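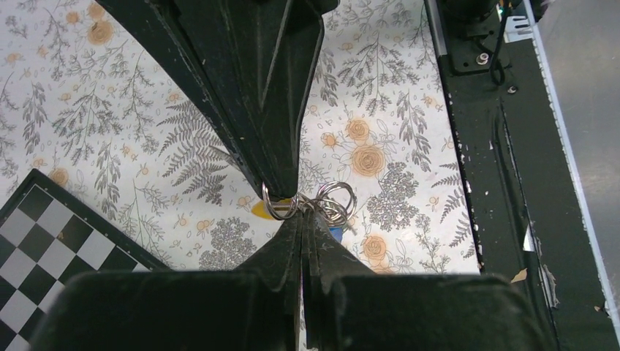 Notes for the February talk – Grurnton club project, one arm hands keys to another

Hi everybody, I'm Magdolna Pintér, and I've been with the robotics club at Grurnton for two years now. Tymofii Hrytsenko built most of the mounts, so grab him afterward if you want to talk about bolts. (Pause, let Tymofii wave.)

So, why keys? We started out with foam blocks, and after a month everyone was bored to tears. Lanying Yao dumped her key ring on the table and said, okay, pick that up. We couldn't! Keys slide, they flip over, and the rings spin whenever you touch them. I loved it right away – it felt like a real problem.

We drive both arms by hand and record each try. One try is one pickup, good or bad. We set ourselves a target of 400 tries for the term, and as of this week we have 233. (Don't apologize for the number. Deividas says I always apologize for the number.)

Next slide. Talk about the approach.

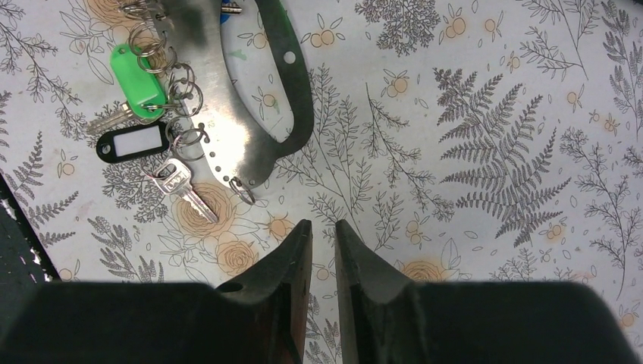

Fingers open, keys still on the cloth.

What I want you to think about is where you'd grab. My first instinct was always to go for a key, the big flat part. Boris Štefanec goes for the rings every time, and his tries look so much smoother than mine that I've started copying him. We argued about whether that counts as cheating (it doesn't, I asked).

The flowery tablecloth stays, by the way. I like it, and a plain sheet felt too easy.

Okay, the handoff. This is the hard part, so slow down here. One arm holds the keys up and the other comes in with its fingers open, and whoever is driving the second arm has to be really patient.

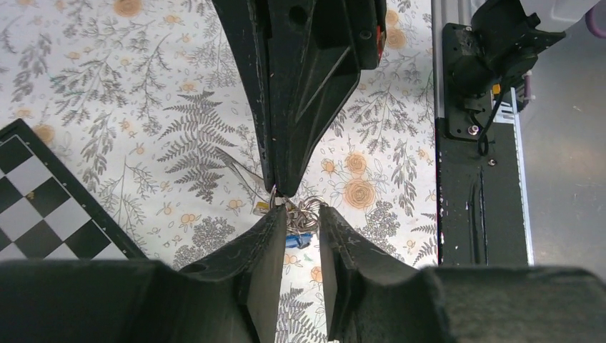
My bad habit is closing too early. I get excited, I squeeze, and I've only got a tag. What helped me was saying "wait" out loud before closing, and then Lanying started saying it for me, louder. We also agreed that the first arm doesn't let go until the second driver says "mine." We had 19 drops written down before we made that rule!

If there's time, tell the Pacheco story. If not, go straight to questions and put the sign-up sheet by the door.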